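The Unpacking Problem

Most advice on groceries covers the store and the refrigerator. The interval between them, in which a bag sits on a surface and its contents are moved somewhere else, gets little attention. It takes a few minutes and is repeated several times a week in most households. It is also where a fair share of kitchen damage occurs: bruised fruit, leaking bottles, cartons left out overnight behind a folded bag.

Declan Ó Gríofa has spent two years studying that interval. He runs the household section at Hurholm, a small product-testing shop in Akville, and keeps a log of unpacking sessions from kitchens of various layouts. The log stood at 461 entries when I visited in November. Each one records the type of bag, the surface, the order in which items came out, and anything that tipped, rolled or spilled.

The bag matters more than people expect. A paper sack holds its shape and can be emptied from the top. A canvas tote holds it partly. A thin plastic bag has no shape of its own beyond what the contents give it, and it changes form each time an item is removed. As the load drops, the film settles over what is left, and the mouth of the bag moves away from where it was when the hand last went in. Ó Gríofa's log has a code for this, "mouth drift," and it turns up in more plastic-bag entries than any other remark.

His recommended method is to lay the bag down early. Heavy items come out while it is upright. Once the remaining load is mostly soft or rounded, the bag goes on its side with the mouth toward the person unpacking, and the rim is folded back once to keep it open. Items are then drawn out horizontally. Lifting is avoided, as thin film tends to catch on corners and tear at the handles, where it has already been stretched on the way home.

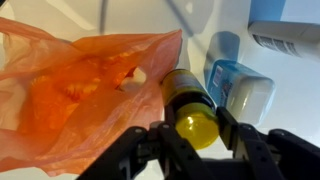 Bottles are a separate subject. A full bottle standing on a hard, smooth counter is stable enough by itself. Standing next to a half-empty bag, it is a good deal less so. The film shifts, pushes against the base, and the bottle goes over. Hurholm's bench tests used a standard 200-milliliter bottle with a screw cap, filled to the shoulder, and a bag loaded with fruit. Upright bottles placed within a hand's width of the bag were knocked down often enough that the test sheet now lists a minimum clearance.

There is a case for laying a bottle down deliberately, provided the cap is sound. On its side it cannot fall, only roll, and a bag makes a reasonable stop. The base should face the bag and the cap should face out, toward the open counter. The cap is then the part nearest the hand and can be checked with a quarter turn before the bottle is stood up and put away. A cap facing the bag is harder to reach, and a slow leak will run into the folds of the film, where it may not be noticed until the bag is picked up.

This does not apply to corks, pour spouts or flip tops. Those stay upright from store to shelf.

Surface finish has some effect. Pale, smooth tabletops show drips and crumbs clearly and offer little friction to either glass or film. Textured stone holds bottles better and hides spills. The Fleltgate kitchens, a group of rental apartments that supplied a good part of the log, have white worktops throughout, and tenants there reported more rolling and fewer undetected leaks than the rest of the sample. Ó Gríofa regards this as an acceptable trade. A damp dishcloth laid flat beside the bag will stop most round items and costs nothing.

Lighting is mentioned less often. Translucent film lets a person judge what remains in the bag without opening it, but only if light reaches it from above or behind. Under a wall cabinet with no fixture, a colored bag can look nearly opaque, and items get left in it. The log records 5 cases of a bag thrown out with food still inside, all of them from counters in shadow.

Storage of the empties is the last step in the Hurholm procedure. Bags are shaken out over the sink, flattened, folded in thirds lengthwise and kept in a drawer. Torn ones are set aside for wet waste. Ó Gríofa tried the Mulligan, a wall-mounted dispenser, for most of a year and went back to the drawer — the dispenser's slot was too narrow for anything with intact handles.

The next round of sessions will cover mesh produce sacks, which stretch more than film does and snag on stems.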